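December

In at half six. Frost on the inside of the van. Koen had the shutters up already and the fryers on, so I did the trays and the box liners first, which used to be the last job of the night before and is now the first job of the morning. That changed when the arm came. Boxes left open overnight go soft at the corners and the gripper doesn't like a soft corner, so we fold them fresh.

Second month of it now. I said I'd write some of this down while I can still remember what the old way was like.

The old way was four of us at the packing bench from seven until the vans went at ten. You stood, you boxed, you talked. My wrists hurt by nine. Finbarr did the glazing and shouted the orders across. On a bad morning we'd be 50 short and everyone would leave what they were doing and come to the bench.

Now there are two of us at the bench and the arm between us. Irja went to the shop side at Arna, where she says her feet are better and her temper is worse. Bríd is on the late start, doing orders and the phone. No one was let go, I'll say that for Mulligan, but the hours are different. I lost two evenings and gained two very early mornings. I'm home when the children come in from school and asleep before they are.

The training was one afternoon. Iraklis came over from Sodis with a laptop and a folder and showed us the stop button, the other stop button, and how to clear a fault on the screen. He is patient. He let Koen ask the same thing three times. What he couldn't tell us was how to arrange our own bench, and we have been working that out since. We moved the trays four times in the first week. Now they go left and right of the middle with one at the back, and the box it is working on goes in the centre, and if you put a tray down a hand's width out you hear about it from the screen.

Today's trouble was the yellow ones. The glaze was too thick, Finbarr had made it up in a hurry, and it took ages to set. The arm doesn't know about setting. It goes when it's told. I held the line back for a while and did the chocolate first, then the red, and the yellow went last. That kind of thing is most of my job now, deciding the order. I used to do it without thinking because my hands were in it. Now I have to look at the list and think ahead, and I'm more tired in the head at the end and less in the shoulders.

Koen doesn't like it. He told me at the break that he feels like he's minding somebody else's child. He was the fastest boxer we had, 34 dozen before the vans on his best day, and he was proud of that. There's no fastest any more. It does the same speed at seven as it does at ten. I didn't know what to say to him so I made the tea.

Finbarr likes it fine, but Finbarr never had to box.

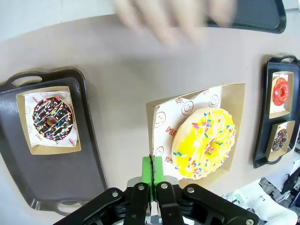

Page last changed: December, 21:40

My own trouble is that I can't keep my hands out. I see a box sitting a bit crooked and I'm in there straightening it before I've thought. Iraklis's rule is that you press pause, then reach, then press go. It's written on the wall in red marker. Bríd caught me at it again at eight, when she rang down about the Jidska order and came to see why I wasn't answering. The Jidska order is 70 boxes for their office party, all in the smiley paper, a mix of everything with sprinkles, and they want it by noon tomorrow.

We talked about asking Mulligan for a third person on the bench just for the party weeks. Koen thinks he'll say that's what the arm is for. Maybe. But someone still has to fold and line the boxes, carry the trays over, make the glaze right and say which goes first, and in the party weeks that is more than the two of us can do in the time. I'll ask him after the Jidska order is out, when he's in a good mood.

Vans went at ten past ten. Mopped. Put in for more liner paper, we're on the last pack.

Must ring Irja about the Secret Santa. Up at five.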